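What I Spent on Food in a Month of Night Shifts

I moved to the night shift at the Lahtinen warehouse in May. The hours are ten at night to six in the morning, with a half-hour break at two. I have written about the sleep side of it before. A few people asked what I eat and what it costs, so I kept my receipts for the first full month and added them up.

The total was $758. That covers two adults at home plus everything I ate at work. It does not cover the one time we went out to dinner, which I counted as something else. Before the shift change we were spending less than that, though I never kept track closely enough to give a number I'd stand behind.

Of the $758, I spent $163 at work. Nearly all of it went into the two vending machines by the loading dock and the gas station on the Mekbridge road, which is the only place open when I get off. A breakfast sandwich and a coffee there doesn't feel like much at six in the morning. Four or five times a week it is a lot.

The first week was the worst. I ate dinner with my wife at half past six, then went in at ten, and by one I was hungry again. I hadn't packed anything because I had already eaten dinner, and in my head dinner was the last meal of the day. I bought chips at one, a candy bar at three, and something hot on the way home. Then I couldn't sleep, partly from the coffee and partly from eating a sandwich in the car and lying down twenty minutes later.

In the second week I started bringing a real meal for the two o'clock break. Leftovers worked best. Rice and beans, chili, pasta with whatever sauce was in the refrigerator. There are three microwaves in the break room and one of them works properly, so there is a line for it. I learned to bring things that are all right at room temperature in case I don't get a turn. Cold noodles are fine. Cold chili isn't.
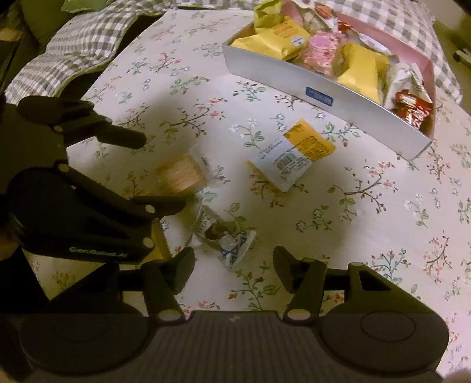
The other change was moving dinner. We tried eating at eight instead of half past six, which meant I wasn't hungry until my break. My wife didn't love it at first. She gets home at five and doesn't want to wait three hours, so now she has something small when she comes in and we sit down together later. It took a week or two to get used to and now it seems normal.

I also started setting aside about 400 calories for the end of the shift. I know some people say not to eat before bed, and I did try going without. I woke up at eleven in the morning with my stomach growling and couldn't get back to sleep. A bowl of oatmeal or two eggs and toast at home seems to be the right amount. I eat it at the table with the blinds down and then I'm in bed by seven.

Coffee was harder to fix than food. I was drinking it until four. I now stop at one, and I bring a thermos from home so I am not paying for it. From two o'clock on I drink water or a mint tea that my sister-in-law got me started on. The hour between four and five is still rough. I get up and walk the long way around to the far aisles if there is a reason to go there.

As for groceries, we shop at the Undar Market on the way out of town and at Drundara Foods when we need spices or the big bags of rice. Undar opens at seven, and I used to stop in straight after work, thinking I'd have the place to myself. That was a mistake. I was tired and hungry and I came home with a frozen cheesecake and no onions. I now go in the afternoon after I wake up, with a list.

The list is nothing special. I write down five meals that make enough for leftovers, and the other two nights we eat what is in the house. This month the five that came up most were:

Chili with black beans
Chicken thighs with rice and cabbage
Lentil soup
Baked pasta
Noodles with peanut sauce and whatever vegetables need using up

The lentil soup is the cheapest and holds up the longest. The baked pasta is the one I look forward to. I cut it into squares when it is cold and wrap each one, and then packing lunch takes no time at all. I do that part in the afternoon too. Packing anything at nine at night, when I am looking for my boots, doesn't happen.

The second half of the month was cheaper than the first. Most of the $163 was gone before I started bringing leftovers, and in the last week I bought one bag of pretzels and one coffee at work, both on a night when I had left my lunch on the kitchen counter.

My weight hasn't changed, as far as I can tell. I feel better than I did in the first week, but I had also been awake for most of the first week, so I don't put all of that down to the food.

One thing I haven't solved is my days off. I try to stay on something close to the night schedule, but the rest of the world eats lunch at noon and I would like to see people sometimes. On those days I end up having breakfast at one in the afternoon, dinner at eight, and then standing in the kitchen at two in the morning eating cereal while the house is quiet. If anyone on permanent nights has a way of handling this, I'd like to hear it. The comments are open again after the spam problem.

I'll keep the receipts for another month and post the new total. I am hoping to get the work part of it under $40.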